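Purndale Game Club
Minutes of the December meeting

Meeting opened at 7:30 in the back room. Last month's minutes were approved with one fix: the spring tournament is for teams of 3, as it says on the sign-up sheet.

1. Neslow release
Great news to start! Linar has confirmed that its rhythm game Neslow is coming to handhelds as well as PC, with 213 songs on the disc and 2 new modes. The trailer was played twice by popular demand. Everyone loved the drum stages, and the hand-drawn menus look wonderful. Agreed to hold a launch night in the main hall, with the big screen for versus matches and the handhelds on the side tables for anyone who wants to practice first.

2. Demo night report
The Mamo demo went really well. The co-op boat levels were the clear favorite, and there was a line for the last one right up to closing (it is hard, and the music is fantastic). A few members found the text too small on the old TV. Agreed to use the newer TV next time and turn subtitles on from the start.

3. Club server
Match lobbies were slow again during the fall league. Members talked over renting a server against running our own. No vote yet; prices to be brought to the next meeting. 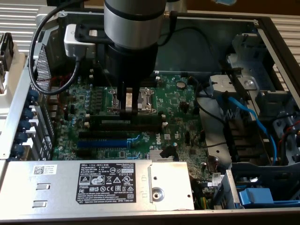 Item 3: Dell board, with the socket bracket and the slots below it.

4. Budget
The club has $2,000 set aside for the year. Approved: two extra controllers and a copy of Neslow for the lending shelf. The dance mat request was held over, with plenty of support for it! Whoever has the club's long HDMI cable, please bring it back.
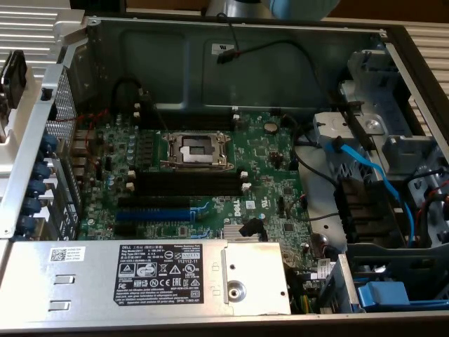

Dell tower, side panel off, CPU socket empty.

5. Spring tournament
Format will be double elimination, best of three songs per round. Song picks alternate, loser picks first. Beginners get their own bracket this time, an idea that got a round of applause. Sign-up opens at the launch night.

6. Other business
The retro shelf needs sorting. Snack sign-up is by the door, and more salty things would be welcome.

Meeting closed at 9:10, followed by Mamo on the big screen.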